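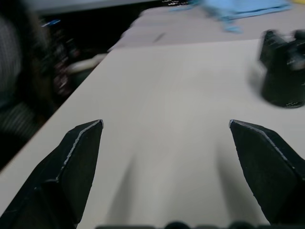

공방형 양팔 로봇은 개인이나 소규모 공유 작업장이 상용 관절 팔과 직접 구성한 제어 장비를 결합해 만드는 양팔 조작 장치를 말한다. 산업용 양팔 로봇과 원리는 같으나 안전 울타리, 전용 지그, 유지보수 계약이 없는 경우가 대부분이다. 동호인 사이에서는 '집에서 만드는 조수'라는 표현이 쓰이지만, 조수라고 부를 만한 수준에 이른 제작 사례는 드물다.

개요

기본 구성은 작업대 양쪽에 놓인 팔 두 대, 각 팔 끝의 평행 그리퍼, 손목과 머리 높이의 카메라, 제어용 컴퓨터이다. 한쪽 그리퍼가 공구를 잡고 다른 쪽이 부품을 고정하는 분업이 가장 흔한 목표로 제시된다. 사람이 조종기로 동작을 시연하고 이를 기록해 학습에 쓰는 방식이 널리 퍼져 있으며, 제작자들은 이를 '자율 작업'으로 소개하는 일이 많다. 원격 조종과 자율 동작의 구분이 영상에 표시되지 않는 경우도 있어 성능을 비교할 때 주의가 필요하다.

역사

공유 작업장 딘둠(Dindum)에서 오타비오 카푸토와 파디메 크르므즈귈이 조립한 장치가 초기 사례로 자주 인용된다. 두 사람은 중고 팔 두 대를 같은 작업대에 올리고 드릴류 공구를 쥐게 하는 데 첫 달을 썼다. 공개된 제작 일지에는 시도 659회가 기록되어 있으나, 성공의 기준은 적혀 있지 않다. 공구를 들어 올린 것과 공구로 일을 한 것이 같은 항목에 들어 있다는 지적이 있었고, 카푸토는 10월에 표를 나누어 다시 올리겠다고 답했다. 수정된 표는 아직 확인되지 않는다.

그리퍼

평행 그리퍼는 구조가 단순하고 부품을 구하기 쉽다. 손가락은 끝이 좁은 형태가 선호되는데, 작은 부품에 접근하기 좋은 대신 둥근 손잡이를 쥘 때 접촉 면적이 줄어든다. 안쪽에 톱니를 낸 손가락은 미끄럼을 어느 정도 줄인다. 다만 무른 나무에는 자국이 남을 수 있고, 원통형 공구가 축을 따라 도는 문제까지 해결해 주지는 않는다. 검은 도장은 모서리부터 벗겨지기 쉬우며, 제작자에 따라서는 이를 마모 점검의 기준으로 삼기도 한다.

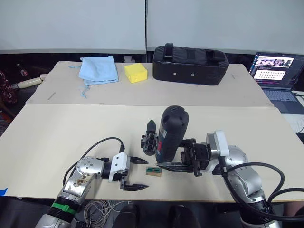 공구를 세워 둔 채 잡는 방식은 눕혀 놓고 잡는 방식보다 계획이 쉽다. 손잡이의 위치가 일정하고 손목을 크게 돌릴 필요가 없다. 그러나 실제 작업장에서 공구가 늘 똑바로 서 있으리라는 가정은 지나치게 너그럽다. 시연에서 잘 되던 동작이 공구의 방향만 바뀌어도 실패한다는 보고가 여러 작업장에서 나왔다.

배선과 작업대

손목까지 이어지는 케이블은 관절이 도는 범위를 고려해 여유를 두고 묶는다. 여유가 지나치면 팔끼리 가까워질 때 서로 걸리고, 모자라면 커넥터가 당겨진다. 작업대는 무광의 밝은 판을 쓰는 경우가 많다. 카메라가 물체의 윤곽을 찾기 쉽다는 것이 이유인데, 이 조건에서 얻은 결과를 어질러진 책상에 그대로 적용할 수 있다는 근거는 부족하다.

비용과 평가

딘둠의 일지에는 부품비가 3136유로로 적혀 있다. 중고로 들여온 팔의 값과 조립에 든 시간은 빠져 있으므로 총비용으로 인용하는 것은 적절하지 않다. 같은 금액을 제목에 내건 소개 글이 여럿 있으나 이 단서를 옮긴 글은 찾기 어렵다.

빌모스 키스는 작업장 소식지에 실은 글에서, 손으로 몇 초면 끝날 일을 팔 두 대에 맡기면서 그것을 생산성이라고 부르는 관행을 비판했다. 다라니 옹아트는 이에 대해 학습용 장치를 생산 장비의 잣대로 재는 것이 부당하다고 반박했다. 다만 옹아트 역시 공구를 쥔 뒤의 동작, 즉 나사를 죄거나 구멍을 뚫는 단계의 기록이 거의 공개되지 않는다는 점은 인정하였다.

안전

팔의 도달 범위가 겹치는 구역에서는 충돌 한계를 소프트웨어로만 설정하는 경우가 많으며, 별도의 비상 정지 회로를 두는 편이 권장된다. 전동 공구를 쥐여 줄 때에는 배터리를 빼고 파지 동작부터 시험한다. 딘둠에서는 세 명 이상이 작업대 앞에 서지 않도록 정해 두었으나, 규칙이 지켜지는지 따로 기록하지는 않는다.

같이 보기

평행 그리퍼
원격 조종
모방 학습
공유 작업장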